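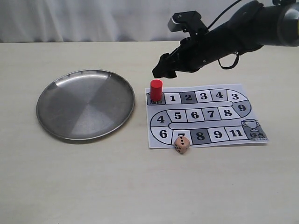 Malolactic stalled, free SO2 question

ea_mikkelsen
I have 148 litres of Siltadwood white that has stopped partway through malolactic. The pH is 3.18 and the cellar sits at 15 degrees. Paper chromatography still shows a clear malic spot, unchanged since August. Do I re-inoculate or sulphite now and bottle with the malic in?

Preben S.
What was the total SO2 at pressing? Anything over 40 mg/l and most cultures will struggle at that pH.

ea_mikkelsen
Total was 22. Free was too low to measure.

oddur_l
Then it is temperature. Warm it to 19 and stir the lees every 2 days. I would not buy another culture yet.

Ívar Riis
Disagree. Stirring lees at that pH with no free SO2 is asking for oxidation. Sulphite to 0.6 molecular, sterile filter, bottle. The Norðdahl whites are all made without malolactic and nobody complains about the acid.

oddur_l
They filter at 0.45 micron. Does Ea have a housing for that? If not, it restarts in bottle and you get gas and haze.

ea_mikkelsen
No housing – only a 5 micron pad filter.

Preben S.
A pad filter won't hold bacteria back. Warm it, top up the vessel, and run another chromatogram in two weeks.

Ívar Riis
Lysozyme would also do it. Fine with bentonite afterwards or you risk a protein haze.

ea_mikkelsen
Heat belt is on, reading 17 so far. I'll leave the lees alone for now.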